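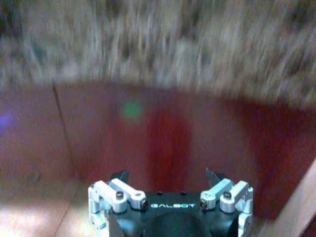
*Speckled surface over the reddish-brown panel.*

March 6, 2021

The bathroom counter has been on the list since January. It is marble, beige and brown with a lot of veining, and the veining hides things. Toothpaste residue in particular is close to invisible on it until the light comes in low from the side.

Method, for the record. Everything comes off the back strip first and goes to the right of the basin. The stone is wiped with a pH-neutral cleaner (I use the Nurbridge concentrate, 10 ml to a liter of water) and dried with a flat cloth. No vinegar, no citrus. Acid etches marble, and the dull spot it leaves has to be repolished. I paid Swanepoel 68 dollars for that once, for a mark the size of a coin.

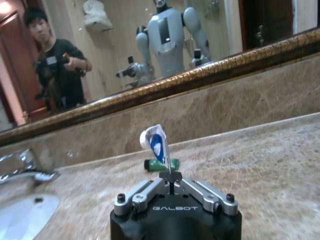
Toothpaste is the other problem. Most pastes contain a mild abrasive, and a tube with a loose cap leaves a ring that sets hard overnight. Small tubes are worse than big ones. They roll, they get crumpled at the end, and the cap threads clog. My rule is now one open tube at a time, cap on, stored upright in a cup.

The cup is still to be bought. Ukov makes a ceramic one that holds 300 ml, with an unglazed foot ring that I would have to pad with felt. The store in Trestuvville had it in gray only.

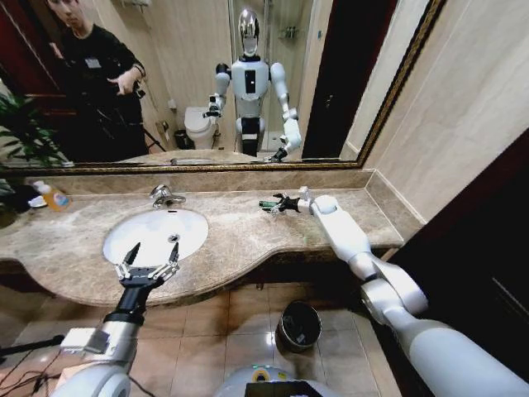
Soap stays at the left, near the wall, with the plant. I tried it on the right for 2 weeks and it dripped across the counter on every use. The plant needs cutting back, as the leaves now reach over the counter and shed into the corner where the backsplash meets the stone. That joint gets a dry brush and then the cloth.

The mirror is done last. The ornate edge takes longer than the glass: soft brush, no spray, cloth barely damp. Spray goes on the cloth and never on the mirror, or it runs down behind the lower edge.

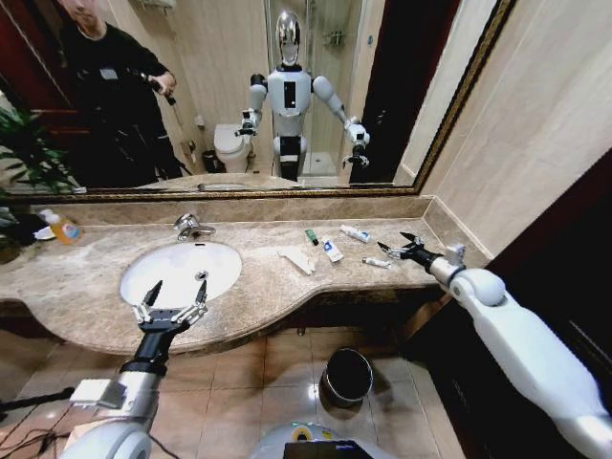 *Basin, soap and plant at the left, toiletries still to be sorted on the right.*

Remaining: felt pads, the cup, new sealant along the basin rim. I'll reseal the stone after that.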